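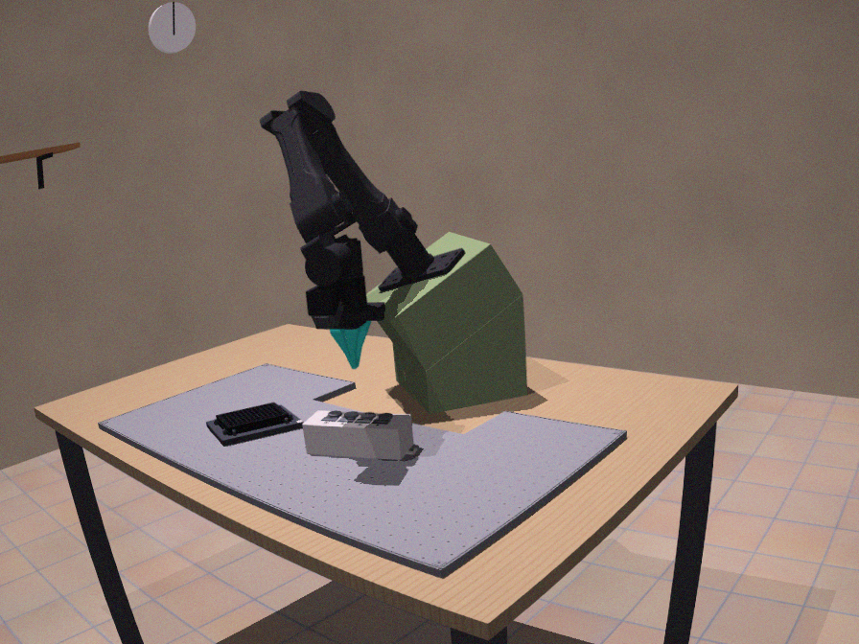
Salma Zaki objected to our first draft that a wall clock is not one object for all people in a room, and that we should not treat it so. For the person who sits with the back to it, she wrote, the clock is only a sound, and often not even a sound. We accepted this remark and have divided the answers by seat in all tables that follow.

Figure 2. Rendered interior with a round, pale clock high on a plain wall.

4.2 Looking for the time in shared rooms

Abstract Introduction Methods Results Discussion References Next

The diaries gave 2762 entries in which a participant wrote down that he or she wanted to know the time. They were kept by 143 persons in two buildings, which we call Stultby and Samir after the streets where they stand. In each entry the participant noted where the time was read (wall, wrist, telephone, computer, another person) and whether it was understood at the first look. Entries without a place were left out before counting.

We expected that the wall clock would be used mostly by older participants. The diaries do not support this. Age had a weak relation with the choice, and the seat had a strong one. Participants who could see the clock without turning the head used it in most of their entries, also when a telephone was lying beside them. When the clock was behind them, they almost stopped using it after the first days, and several wrote that they had forgotten it was there.

The height of the clock was less important than we had thought. In the Stultby building the clocks hang close to the ceiling, and in the Samir building they are placed at the height of the door frame. Participants in Stultby complained more often, but they did not look less. The complaints concerned mainly the reflection of the windows in the glass, which was worst late in the afternoon. One participant covered the lower half of the window with paper in January and her remarks about the clock ended in the same week.

A second question was the dial. Clocks with few marks, such as the one in Figure 2, are often chosen by architects for a quiet wall. Villanueva argues in her comment on our pilot study that such dials are read as a shape — the position of the hand is compared with a position which the reader remembers — and that missing numbers should therefore disturb only visitors. Our material agrees with the first part of this argument. For the second part it is too small, because only 80 entries come from persons who were new in the room.

The wording of the diary needs a comment. The form, printed for us by Visent, asked "Where did you read the time?" Some participants understood "read" in a narrow sense and did not report a quick look. During the Saturday session we explained the question again, and after it the number of wall entries became higher. Earlier entries were not corrected. The share of the wall clock is for this reason probably too low in the first part of the period, and the comparison between buildings is made only with the later part.

Sound was noted freely and not by a fixed question. The Duvilex clocks in the Samir building have a ticking movement, and the participants mentioned it mainly on days when they worked alone. We did not measure its level. In 2 diaries the ticking is described as pleasant, and both belong to persons sitting with the back to the clock.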